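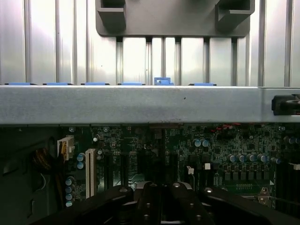 A ribbed metal panel with blue plastic tabs and a gray plastic bracket. Small metal and plastic parts make up a large share of Jonora County's factory output.

Trellorent to move molding work into former Queiroz plant

KIRNEMINE – Trellorent will take over the former Queiroz furniture plant on the east side of Kirnemine and move its plastic molding work there, the company said this week. The move is expected to bring 64 new jobs to the town over two years.

The company makes clips, brackets, covers and other small parts for equipment manufacturers. It now does its molding and metal stamping under one roof in the north of Jonora County, where it has run out of floor space. Stamping will stay at the present site.

Under an agreement approved by the county board, Trellorent will lease the Queiroz building for five years and has an option to buy it at the end of that period. The rent was not made public. The county will pay for repairs to the access road and a new turning lane for trucks, work that had already been in its road plan.

The building has stood vacant since Queiroz ended furniture production in Kirnemine and moved its remaining orders out of state. Part of the roof was replaced two winters ago after a leak, but the heating system dates from the original construction and will have to come out. Trellorent said it will also put in a new electrical supply before any of the molding machines are moved.

Work inside is due to begin in July. The first machines would be running before the end of the year, with the rest moved over in stages so that orders are not held up.

Most of the new positions will be for machine operators and setup technicians, along with a smaller number in shipping and quality control. The company said no experience is needed for the operator jobs and that training will be paid. Starting wages have not been announced. Current molding employees will be offered the same jobs at the new site, and those who live in the north of the county will get a travel allowance for the first year.

Kirnemine has 2,815 residents, and many of them drive out of town for work. The Queiroz plant was once its largest private employer. The school district and a regional hospital clinic now hold the top two places.

At the public meeting before the board's vote, most of the questions were about traffic and noise. Several residents of the streets behind the plant asked whether trucks would run overnight. The company said deliveries will be limited to the hours between 6 a.m. and 8 p.m., and that limit was written into the lease. Molding itself will run in two shifts at first – a third could be added if orders allow, but this would need separate approval from the county.

Residents also asked about the old loading yard, where rainwater collects and runs onto neighboring lots. The county said new drains will be dug at the same time as the road repairs. A request for a fence along the south side was passed on to the company, which has not yet replied.

The lease covers only the main hall and the offices at the front. Two smaller storage buildings at the back of the property are not part of it, and the county is still looking for a tenant for them. Roughly 44 parking spaces on the west side will remain open to the public on weekends, when they are used by visitors to the ball fields across the road.

Applications for the first group of jobs will be taken at the county employment office in Kirnemine once the building permits have been issued. The office is open from 9 a.m. to 4 p.m.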